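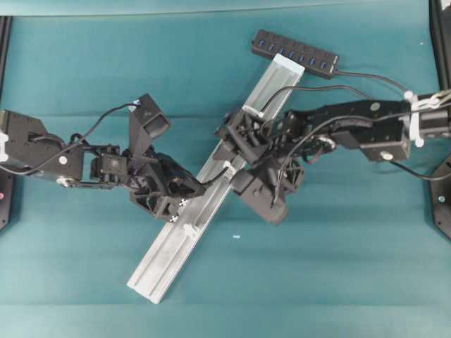
Aluminum rail and USB hub on the teal cloth.

Ustgate Museum Service, Conservation Workshop
Notebook entry, Monday, May 13, 2019
Entered by Toivo Riihimäki
Subject: leakage and humidity buffering, Fleren display cases, Montecinos loan

Carried forward from the previous entry: Case 15 lost its humidity much faster than Case 7, although both are the same Fleren model, were delivered together and stand against the same wall in the Imbridge Room. The lender's conditions for the Montecinos material (vellum leaves, two limp bindings, one painted box) require a stable relative humidity inside the case, and the present behavior of Case 15 does not meet them. The purpose of the current work is to establish where the air is getting in and whether silica gel alone can make up for it.

Tracer gas test, Case 15

The carbon dioxide test was repeated over the weekend with the room closed to visitors. The gas was introduced through the service port in the plinth and the port was then plugged. Logging ran for 1,293 minutes without a gap. Background readings were taken from a second sensor on the floor beside the plinth and subtracted before plotting.

The logarithm of the excess concentration against time should give a straight line if the leakage is steady. For Case 7 it did. For Case 15 the line is straight through the night and then steepens in the morning, at the time the ventilation in the room returns to its daytime setting. I take this to mean that the leak is driven by pressure differences between the room and the case, and that it therefore has at least two openings of some size at different heights or on different sides. A single opening would not respond in this manner to the same degree.

The first test, made with the ventilation in its night setting throughout, gave a result that was too favorable. It should not be quoted in correspondence with the lender. I have marked it in the earlier pages.

Inspection of the seals

The door gasket was examined along its full length with a strip of thin polyester film. The film was held firmly on the hinge side and along the top. On the lock side it could be drawn out with little resistance over the lower part of the door. The gasket itself is sound, with no splitting and no permanent flattening. The door appears to be hanging slightly out of true, so that the lower corner does not close fully even when the lock is engaged.

The second suspect is the joint between the display deck and the plinth. The deck lifts out for access to the gel trays, and the foam strip under it had been compressed unevenly. In two places it had been trimmed short at the corners, leaving small gaps – not visible from the front, but easily felt with a finger once the deck was raised. I cannot tell whether this was done at the factory or during the previous installation. The workshop records for that installation do not mention it.

A smoke pencil was tried at both locations. At the door corner the smoke was drawn inward steadily. At the deck joint the result was inconclusive on account of drafts from the corridor, and I would not rely on it.

Silica gel

The gel tray in Case 15 was removed and weighed. Net weight of gel after drying was 707 grams. This is less than the quantity shown on the case card, and the difference is too large to be explained by spillage or dust. The most likely explanation is that the card records the conditioned weight, including absorbed water, while all our calculations have assumed the dry weight. The cards for the other cases need to be checked against this. Until that is done, please do not use the card weights for any calculation.

The gel has been placed in the conditioning cabinet with the saturated salt solution used for parchment loans. It will be turned daily and weighed each morning before the cabinet is used for anything else. It is not to be taken out early, even if the case is ready. Gel that has been conditioned only at the surface gives good readings for the first day and then drifts, and we have been misled by this before.

Cassettes would be preferable to the open tray. The open tray is shallow and the lower layer contributes very little. The deck has a perforated strip only along the back edge, so air exchange between the plinth and the display space is slow in any event. I raised this with Fleren by letter when the cases were ordered and was told that the strip was adequate for cases of this volume. It may be adequate in a case that does not leak.

Data loggers

The logger in Case 15 and the one in Case 7 were placed side by side in a sealed box overnight to confirm that the difference between the cases was not a difference between the instruments. They agreed closely at the middle of the range. At the dry end the Case 15 logger reads a little low. The correction is minor and does not alter any conclusion above, but it has been written on the instrument label and should be applied to all readings from today onward.

Both loggers had been placed directly on the deck near the perforated strip. Readings taken there represent the air arriving from the gel tray and not the air around the objects. For the next run the loggers will be raised to object height, near the center, on an inert support. Colleagues downloading data should return them to the same position. A pencil mark has been made on the card base.

Materials in the case

The replacement deck covering was delivered this morning. No fabric is to enter the case before the accelerated corrosion test is complete, and that includes offcuts used for trial layouts. The three metal coupons (silver, copper, lead) are to be prepared tomorrow, with a control jar. The previous covering passed, but the supplier has since changed the dye lot and the earlier result cannot be carried over.

The same applies to the foam. If the strip under the deck is renewed, the new material must be tested in its own jar. Adhesive-backed foam is not acceptable for this loan, whatever its test result, as the lender's conditions exclude it by name.

Actions

Door of Case 15 to be rehung by the manufacturer's fitter. Request sent to Fleren today. The key is to be signed out from the registrar's office and a member of the workshop is to be present.

Foam strip to be replaced full length with mitered corners, after the jar test.

Tracer test to be repeated with ventilation in the daytime setting for the entire run. The room booking has been requested but not confirmed.

Case cards to be corrected to show dry weight and conditioned weight on separate lines.

Letter to the lender's conservator to be held until the repeated test is available. The loan is due to be installed in July, and the courier has asked for case data in advance. An interim note stating that testing is in progress would be in order – I will draft it for approval.

Open question

Case 7 was treated throughout as the good case. Its door has not been opened since delivery, whereas the door of Case 15 was used repeatedly during the lighting trials. If the hinge settles with use, Case 7 may behave in the same way once it has been opened and closed a number of times. I propose to cycle the door of Case 7 before the next tracer run and to test it again afterward, using the same sensor and the same port. Comments in the margin, please, with initials.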